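Monday, April 4, 2022

Giving up on the paper diary

So I've finally done it. After years of scribbling appointments on whatever was nearest, I've moved my whole life into one place, and I've spent most of the weekend feeling smug about it.

It started with Auntie Sointu's birthday. I had it down in the kitchen calendar for the Saturday, in my handbag diary for the Sunday, and on the back of an envelope with no date at all, just "cake – Poltville". Eino (my cousin, very patient, owns an actual label maker) drove all the way over from Wurnudport to find me in my slippers. We did get there in the end, with a supermarket sponge and me doing my hair in the car mirror!

Anyway, I sat down on Friday night with a big pot of tea and typed everything up. Dentist, bins, book club, the boiler man, everyone's birthdays. Then I got carried away and started on the photos. I had 3,705 of them spread over old phones and memory cards, and I'm now down to 2,000, having said goodbye to a great many blurry seagulls. I'd like to get to 1,215 by September, purely because that's how many sleeves there are in the albums I bought in the sale.

The computer has had a busy spring too, poor old thing.

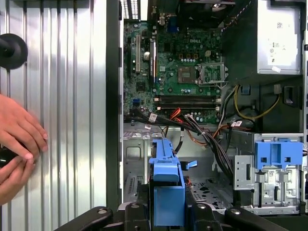

Side off, insides on show.

I'm keeping one paper thing, and that's the shopping list on the fridge. I like crossing off the milk. Eino says I could do that on my phone as well but I've tried it and it isn't the same – you can't press hard enough.

Next job is the recipe drawer. There are 3 different versions of Sointu's rye bread in there and I have no idea which one is right, so if she's reading this, please ring me before Thursday.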